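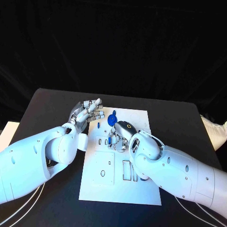

Two robot arms at work over a board with cut-outs and small blue parts.

Rules for Robots That Work With Their Hands
Machines and Safety, Part 2
Reading level: ages 9 to 12

A robot arm follows instructions. It does not know that a finger is softer than a peg. If its program tells it to move to a certain point, it will try to move to that point, and anything along the way may be bumped or squeezed. For this reason, people who build and use robots write rules. Some rules are for the robot. More of them are for the people.

What is a standard?

A standard is a written set of rules that many people have agreed to use. You already depend on standards every day. A light bulb fits a lamp made by a different company since both companies follow the same one. A safety standard works the same way. It tells the builder what a machine must do, what it must never do, and how to check.

A standard is written by groups of people who know the machine well: builders, users, doctors, and inspectors. They argue over each sentence. The word "shall" in a standard means you have to do it. The word "should" means it is a good idea. When you read a rule, look for that word first.

Rule 1. Mark the work space.

The work space is all the room an arm can reach, including the places it is not using today. At the Clanatum workshop the work space is marked on the floor with tape. People stay outside the tape while the motors have power. To find the edge, Beatriz Neves stretches the arm out to its full length, measures, and adds extra distance for a person who trips or leans.

An arm has several joints, so its elbow can swing out while its hand stays in one place. Measure the elbow too.

Rule 2. Limit the speed and the force.

Force is how hard something pushes. A slow, light push can be stopped in time. A fast, heavy one cannot. When people are close, the robot must run at a low speed, and its joints must stop if they feel a push they did not expect.

Two arms that share a table need one more limit. Each arm must be given the position of the other, many times a second, so that the two never try to use the same spot at once. One way to do this is to let only one hand enter the shared area at a time. The other waits to the side or above until the area is free.

Rule 3. Have a stop button that a person can reach.

The emergency stop is usually a large red button. Pressing it must stop the motion, whatever the program was doing. Letting it go must not start the motion again. A person has to reset the button, look at the work space, and then give a new start command.

A stop button is tested before work begins. At Clanatum this is done at 8 in the morning, and the result is written down even when nothing is wrong.

Rule 4. Plan for a dropped part.

A hand that loses power may open or may stay closed. The builder has to know which. If the part is light, an open hand is a small problem. If the part is heavy or sharp, the hand should keep its grip when the power fails.

If a part falls, do not reach in to get it. Stop the robot first. This is the rule that adults break most often.

Rule 5. Keep a log.

A log is a list of what happened and when. The Clanatum log has 3283 lines. In it, 109 lines are marked "stop," which means that a person or a sensor halted the robot. A stop is not a failure. The person who reads the log looks for stops that repeat, such as the same joint or the same part of the task, and then changes the program or the setup.

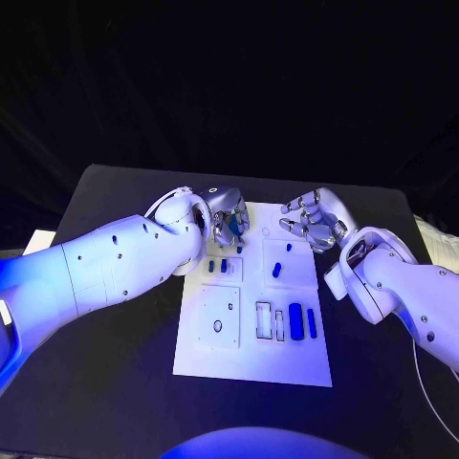
Hélder Peixoto wrote to us after the first printing to say that Rule 5 should come before all the others, because a rule that no one checks is only a wish. We have left the order alone. Beatriz Neves thinks he may be right, and the next edition may change.

Try it yourself

You need a partner, a table, masking tape, and a cup.

Sit in a chair and keep your back against it. Have your partner mark the farthest points your hand can reach on the table. Join the marks with tape. This line is the edge of your work space.

Now put the cup inside the line. Close your eyes and reach for it slowly. Your partner says "stop" at any time, and you must freeze until your partner says "reset" and then "start." Switch places.

Write down each stop and the reason for it — the log counts as part of the activity.

Words to know

Joint: a place where an arm bends or turns.
Sensor: a part that measures something, such as force or distance.
Reset: to put a machine back in a state where it can be started.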